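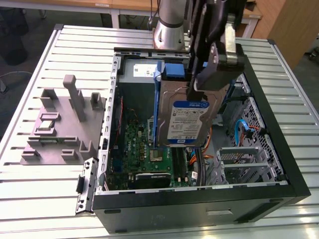
Water level log, Lillska and Fukska, and where the files live now
June 21, 2025

The two lakes are joined by a ditch with a culvert under the Guvberg road. Kauko Kettunen read the staff gauge at Lillska by hand until his knees gave out, and his notebooks are the base of the whole series. I took over with pressure loggers, one per lake, set to record every 15 minutes.

The loggers store absolute pressure. Air pressure has to be subtracted before the numbers mean anything, so a third unit hangs in the Hämäläinen boathouse, above the water. If its clock drifts, every level drifts with it. Last November it was 13 minutes slow. I corrected the offset linearly over the deployment and flagged the rows.

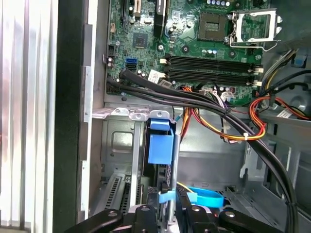 Why keep the raw pressure files once the levels have been computed?
The correction gets redone whenever the clock offset or the gauge datum is revised, and computed levels can't be turned back into pressure with any confidence.

Raw files go into one folder per download, named by site and serial number, and are set to read-only. Computed levels go in a separate tree that can be deleted and rebuilt. The script takes about 21 seconds for the full record. Checksums are written at download and compared on every copy.

Two copies are on hard disks in different buildings. A third is with Jocelyn Fehr, who uses the Fukska data for her culvert model and would notice a gap before I did.
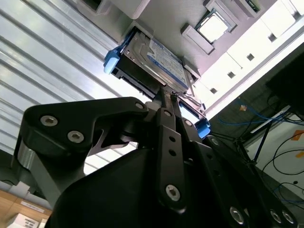

A 3.5-inch hard drive with blue latch tabs.

The datum is less settled. Kauko's zero was a bolt in the old jetty, and the jetty moved with the ice. Onni Koivisto leveled it against the rock mark in two different years and got a difference of 126 mm. I apply the second value from the rebuild of the jetty onward and leave the earlier notebooks as written, with a note in the header.
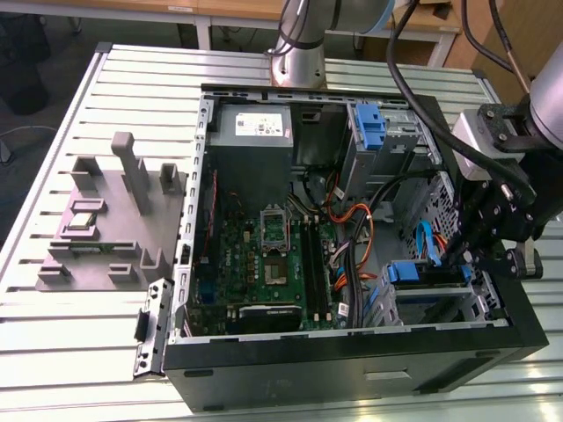

A new mark on bedrock would fix this for future readings. The closest good outcrop is 400 m from the Lillska gauge, so a leveling run there and back needs several setups and a calm day. Jouko Väisänen has offered his level and tripod. I still need someone to hold the staff.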